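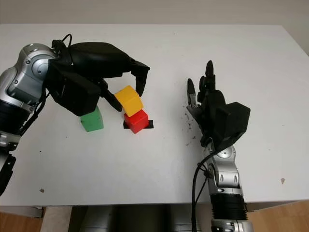

Bench notes, Monday, block set and table

Started 9:40. Purpose today is to settle the table surface and the cube set before the Gralolari comparison, so that we stop changing both at once. King-fai Chien wants the layout frozen by the end of March and I would like the wear question answered before then.

Table. Wiped down with isopropyl and left to dry. Levelled again with the feet -- the back left one had crept, as it does when the table is leaned on. Rechecked corner to corner with the long level, good enough. The Colteo laminate sample is still leaning behind the cupboard if anyone wants to compare it, but I am not swapping tops now. The white is hard on exposure and easy on everything else. Marks show up, spills show up, and the cube colours stay apart under the ceiling lights.

Cubes. Red, green and yellow from the Wibisono box. Weighed before starting, values in the spreadsheet under the March tab. Heaviest and lightest differ by 3 g, less than I expected for painted toys. The yellow reads as orange under the warm lamp, so keep the lamp off. If the colour has to be quoted in the write-up, call it yellow and leave it there.
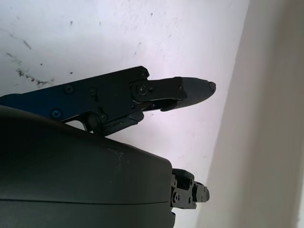 Friction. Pull test with the spring scale on the bare top, then on a scrap of the black tape stuck to the same spot. On the bare top the red cube slides early and keeps going. On tape it holds longer and then lets go all at once. Repeated with the cube turned through a quarter each time and could not see any difference between faces. The first set of readings was taken with the scale hooked too high, so the cube tipped before it slid. Those rows are struck out, please do not average them back in.

Put 400 g on top of the green cube as a crude load check. No visible marking on the table surface. Did not repeat for the other two.

Noise from the Skestbridge fit-out next door started at 11:15 and the level was jumping. Stopped the pull tests there and moved on to layout.

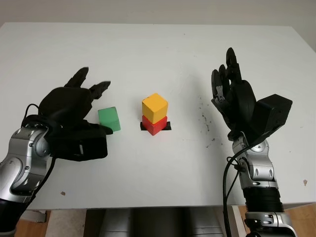 Layout as it stands: base cube goes down first, second cube square on top of it, third cube free on the bare table to one side. Any colour can be the base on paper, but I have been keeping to one order to make the sheets easier to read. The tape is a good enough reference for the base. With yellow on red over the strip, an end still shows on each side of the red cube, so the position can be checked by eye without lifting anything. Green stays to the left of the stack. The yellow cube has small worn spots along its edges and I have put that in the wear column as a starting condition. Rotation is less well controlled. With a corner toward the near side two faces can be read at once, which suits me for checking alignment, but it makes the offset between upper and lower cube harder to measure with a ruler. Use the square.

Wear log. Agreed with King-fai to inspect after every 193 placements and retire the set at 2000, regardless of condition. He would prefer a visual criterion. I would prefer a number, having seen how differently the two of us grade the same edge. Compromise for now is both columns in the sheet, number decides.

Cleaning: damp cloth only on the cubes. Isopropyl dulled the paint on the offcut block after a short rub and I do not want to find out what it does to the friction figures. Table can still have it, but keep it clear of the tape adhesive.

To do:
Second cube set from Wibisono, ask whether it is the same paint batch.
Repeat pull tests on bare top, scale at half height, before the fit-out crew starts.
Cut spare tape strips to one length and keep them in the drawer with the square.
Check the back left foot again. Thread lock if it has moved.
Load check on red and yellow.

Stopped 4:30. Sheets are in the tray, level and spring scale back on the shelf.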